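Chapter 4
Looking After the Hand-Held Gripper Pair

After reading this chapter you should be able to:
prepare a pair of hand-held grippers for a day of recording
check the marker cubes, the finger tips and the cable in the correct order
decide if a fault can be repaired at the table or must go to the bench
write a maintenance entry which another person can understand

4.1 Why this chapter comes before the robot arm

In the first three chapters we treated the arm and its controller. Many students expect that the next step is to move the arm. In our cell at Clolwood we do it in another order. The arm learns from recordings, and the recordings are made by a person who holds one gripper in each hand. If the grippers are badly set up, the fault goes into every recording, and later it is very difficult to find.

I give one case from my own work. In September we had a set of 323 recordings in which the left hand seemed to be turned a little to the inside. We first looked for the mistake in the software, which was called Flusura, and we spent two days on this. At the end we found that one marker cube had a loose screw. The repair itself took 90 seconds. The recordings had to be made again.

4.2 The parts you will care for

The pair used in this book is the Gistard pair. Other pairs have a different shape, but the care is much the same. You should know these parts by name before you continue:

Housing. The light gray body of the gripper. It carries all other parts, so a crack in it is always serious.
Finger tips. The black parts that touch the object. They wear out first.
Marker cube. The white cube with black square patterns. The tracking camera reads the patterns to know where the gripper is.
Indicator light. A small light on the top edge of the cube.
Cable. It must hang free, with enough length for the arm of the operator to stretch completely.

The position check in section 4.4 is done at the table, with both grippers held by the same person.
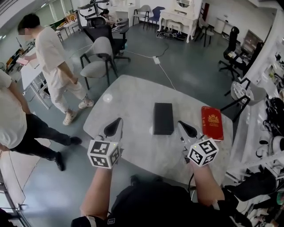
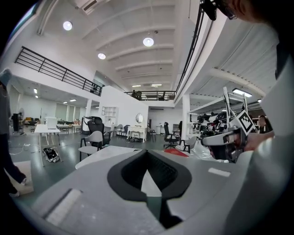
4.3 Cleaning

Clean the grippers before the first recording and again after the midday pause. Use a soft cloth, a little damp. Alcohol is good for the housing, but please do not use it on the printed patterns, as it makes the black color gray with time. A gray pattern is read well in the morning and badly in the afternoon, when the light in the room changes.

The finger tips are cleaned last. Press the cloth along the tip from the back to the front. If you feel an edge with your nail, the tip is worn and you must change it. Always change both tips of one gripper together. A new tip beside an old one closes unevenly, and thin objects will turn when they are picked up.

4.4 The position check

Do the following steps with the operator standing in the normal working place.

Step 1. Hold both grippers over the near edge of the table, with the finger tips pointing forward.
Step 2. Wait until the software shows both cubes as found.
Step 3. Turn each wrist slowly to the left and to the right. The cube should stay found during the whole turn.
Step 4. Stretch the arms. If the cable pulls, make it longer at the belt and not at the gripper.
Step 5. Touch the two finger tips together and read the distance on the screen. Up to 2 mm is accepted.

When step 5 fails, repeat it once. When it fails again, do not correct the value in the software. Take the cube off, clean the seat, put the cube back and tighten the screws crosswise.

4.5 The maintenance book

Each pair has its own book. The entry contains the date, the number of closings from the counter, what was found and what was done. A good entry is short:

15/10/2023. Counter 1,829. Right tips worn, both changed. Distance after change 1 mm.

An entry such as "gripper checked, OK" does not help the next person. It does not tell what was measured. In the exercises for this chapter you will read entries from the Zacharias workshop and mark those which would have to be written again. Before that, section 4.6 explains how to remove the housing without damage to the cable seat.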